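Bandeja portapiezas Druvley y tablero ranurado Zollel para servicio de torres
Análisis de Tsz-kin Lo, 26 de julio de 2023

El desmontaje de un ordenador de sobremesa con la caja tumbada plantea un problema de espacio. La torre ocupa casi todo el tablero y los componentes extraídos acaban encima de la fuente, dentro del hueco de las bahías o en el suelo. La bandeja de Druvley pretende resolverlo con una base de plástico gris moldeado, con postes en relieve y ranuras rectangulares, que se coloca al lado del equipo y recibe las piezas de pie o tumbadas según su formato. Se vende suelta. En este análisis se ha utilizado sobre el tablero de lamas de aluminio de Zollel, que se comercializa aparte y que también se valora.

Quedan fuera la alfombrilla antiestática Lau, que se probó en octubre y no ha cambiado, y los juegos de puntas.

Equipo de referencia

Se ha elegido una torre negra de formato convencional, con chasis de chapa gris claro, fuente integrada en la parte superior y jaula de discos con pestillo de plástico azul. Es una caja incómoda en el buen sentido: el mazo de alimentación cruza por el centro, el cable SATA azul va pegado a la pared perforada y la jaula deja poco margen para introducir los dedos. Si una bandeja sirve para ordenar el desmontaje de una caja así, sirve para la mayoría de las de oficina.

El procesador se mantiene en su zócalo y sin disipador. La limpieza de pasta térmica no forma parte de la prueba y conviene hacerla en otra superficie, lejos de las ranuras. 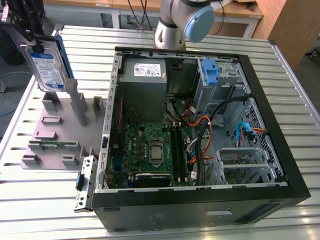 La primera comprobación fue la de asiento. La base apoya plana sobre las lamas y no cabecea al cargar un lateral. El plástico tiene una rigidez correcta: con un disco de 3,5 pulgadas en un extremo y nada en el otro, la deformación no se aprecia a simple vista. La superficie es mate y no refleja la luz de la lámpara, detalle que se agradece al leer números de serie. El fondo medido es de 258 mm, algo más de lo que indica el embalaje, y hay que tenerlo en cuenta si el banco es estrecho.

Los postes son macizos al tacto y no presentan rebabas, salvo en una arista interior que se corrigió con dos pasadas de lija fina. Los cantos de las ranuras vienen sin chaflán. Al introducir una pieza en vertical con el ángulo mal tomado, la esquina se apoya en el borde y hay que volver a presentarla. Un chaflán de un milímetro eliminaría el defecto. La bandeja Somum, que cuesta más, sí lo incorpora.

No hay marcas, letras ni números junto a los huecos. Quien trabaje con varios equipos en paralelo necesitará etiquetas. El adhesivo de papel agarra bien y se retira sin dejar restos; el de vinilo deja una película que sale con alcohol isopropílico. El fabricante no especifica la resistencia del plástico a los disolventes, así que se hizo una prueba en la cara inferior y no hubo alteración de color.

La holgura entre postes contiguos admite el paso de los dedos con guante de nitrilo. Con guante de algodón se pierde precisión y las piezas menores se arrastran.

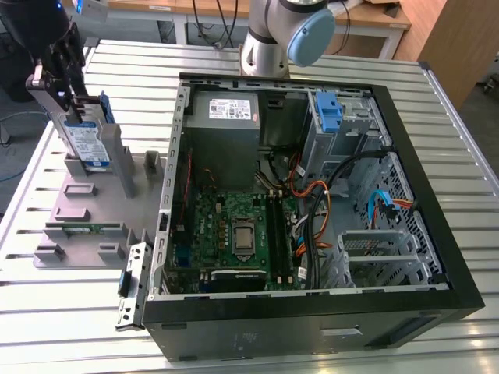
RANURAS PARA DISCOS

El disco duro con su soporte de extracción es la pieza que mejor aprovecha el diseño. Entra de pie, con la etiqueta orientada hacia fuera, y el modelo y la capacidad se leen sin tocarlo. El asa azul del soporte queda accesible. En posición vertical ocupa una fracción de la superficie que necesitaría tumbado, y la placa electrónica de la unidad no roza con nada.

La profundidad de inserción es de 8 mm. Parece poca y en la práctica resulta suficiente para un uso normal, aunque un golpe lateral con la muñeca inclina la unidad hasta el poste vecino. No llegó a volcar en ninguna de las pruebas. Con el disco desnudo, sin soporte, la holgura aumenta y la unidad queda ladeada; se puede compensar con una tira de espuma en una de las caras de la ranura. Druvley debería incluirla.

Los discos de 2,5 pulgadas bailan demasiado. Para ellos es preferible la zona baja, tumbados, o directamente otra bandeja.

Placas pequeñas

Los circuitos de tamaño reducido se depositan planos en la ranura de la parte delantera. El hueco los retiene por los bordes y no obliga a apoyar los contactos. La extracción es menos cómoda: falta una muesca para la uña y hay que levantar la placa por un canto, con el riesgo consiguiente de flexionarla. Se recomienda una pinza de plástico de punta plana. En un banco compartido yo añadiría además una tapa, ya que estos componentes son los primeros que se pierden.

El plástico no es disipativo, o al menos la documentación no lo acredita. Para piezas sensibles hay que mantener la pulsera conectada y no tratar la bandeja como superficie protegida. Es la carencia más seria del producto. Se preguntó por ella al distribuidor, y Sum-yee Yau, del servicio técnico, contestó que existe una versión en material conductor, bajo pedido y sin plazo definido. No se ha podido probar.

Tablero Zollel

Las lamas de aluminio forman una superficie rígida y con ranuras longitudinales útiles para fijar topes. La unidad ensayada pesa 3200 gramos sin accesorios. Los tornillos pequeños caen en los canales y ruedan hasta el extremo, de donde se recuperan con un imán telescópico; a quien le moleste, le bastará con cubrir una franja con cinta. La caja tumbada no resbala, aunque la chapa pintada se marca si se arrastra. Hay que levantarla para girarla.

El aluminio conduce, y eso obliga a una disciplina que un tablero de madera no exige: ninguna placa alimentada debe apoyarse directamente sobre él. Con el equipo cerrado en su chasis no hay inconveniente.

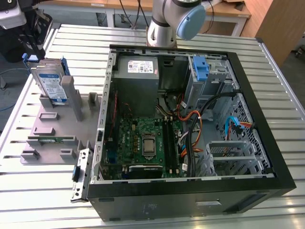

Disco en su soporte azul, en la ranura superior izquierda; el circuito verde descansa plano en una ranura inferior.

La colocación de la bandeja a la izquierda de la torre da el mejor resultado con la fuente en la esquina superior izquierda y las bahías a la derecha. El disco cruza por encima de la placa base al salir, lo que puede parecer un inconveniente, pero la zona derecha queda despejada para soltar el mazo y el conector SATA. Se probó también la posición contraria. El recorrido se acorta y, a cambio, el borde de la bandeja estorba al manipular el frontal.

Conviene dejar un par de dedos de separación entre ambos elementos. En esta torre una pletina metálica de la zona de expansión sobresale por el lateral y, si la bandeja se arrima demasiado, la pletina tropieza con los postes al mover la caja.

Ninguna de las dos piezas trae sistema de anclaje mutuo. Dos topes en T en los canales del tablero inmovilizan la bandeja sin holgura apreciable. No vienen incluidos y su precio es bajo.

Durabilidad

El fabricante declara 2000 ciclos de inserción para las ranuras principales. No se ha intentado verificar la cifra. Tras el periodo de prueba las paredes presentan rozaduras superficiales en la zona de entrada, visibles con luz rasante, y ninguna pérdida de ajuste. El tablero muestra arañazos finos en la dirección de las lamas, sin efecto sobre el apoyo.

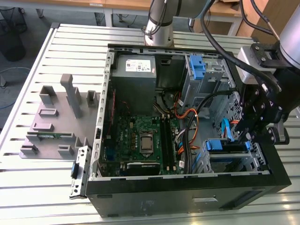 Queda la cuestión de los módulos de memoria y las tarjetas de expansión. La bandeja no tiene alojamiento específico para ellos. Un módulo de sobremesa cabe de canto en una ranura de disco, suelto, y termina apoyado en diagonal sobre los contactos. No es aceptable para almacenarlo más que unos minutos. Las tarjetas gráficas de perfil bajo pueden tumbarse entre dos filas de postes, siempre que la pletina quede por fuera. Las de mayor tamaño no caben. Somum ofrece un inserto con muescas para memoria que, por medidas, podría adaptarse recortando una pestaña; no lo hemos hecho.

Tampoco hay compartimento para tornillos. Un cuenco magnético pegado al chasis cumple la función.

Puntos a favor: asiento estable, lectura directa de etiquetas con el disco en vertical, superficie mate, limpieza sencilla.

Puntos en contra: material sin certificación disipativa, cantos sin chaflán, ausencia de muesca en la ranura de placas, sin hueco para memoria.

Valoración: la bandeja Druvley es recomendable para talleres que extraen discos con frecuencia y ya disponen de protección antiestática en el puesto. Para montaje general se queda corta. El tablero Zollel se recomienda sin reservas a quien vaya a usar topes; si solo se busca una superficie plana, una mesa corriente con alfombrilla sale más barata.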